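Brimov open day at Drurham – worth going?
Posted in Local Events

The robot lab at Drurham has its open day on Sunday. I'd like to know what visitors get to see of the simulation work, and if it's fine for a nine-year-old.

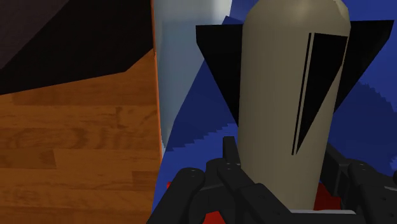
2 replies

Skekira
I went in November. The simulation part is a bedroom on a screen, with a robot arm next to the bed and things lying on the blue sheet. I liked the old typewriter best.

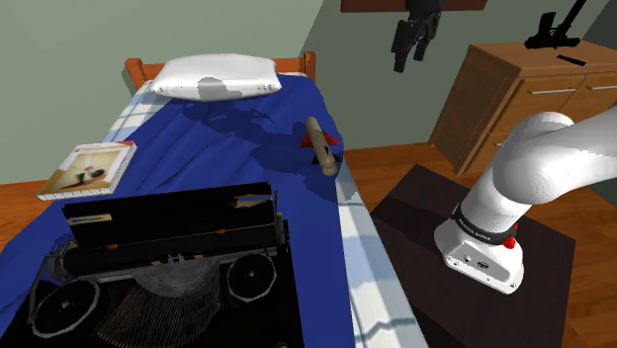

They take you through in small groups, so get there early. The talk was a bit long for kids – mine was fine once they let her ask questions. The staff said they had almost 1,633 test runs saved from this one room. Parking is free behind the Lambert building.

lambert_lot
Parking isn't free anymore. Bring 2 dollars in coins.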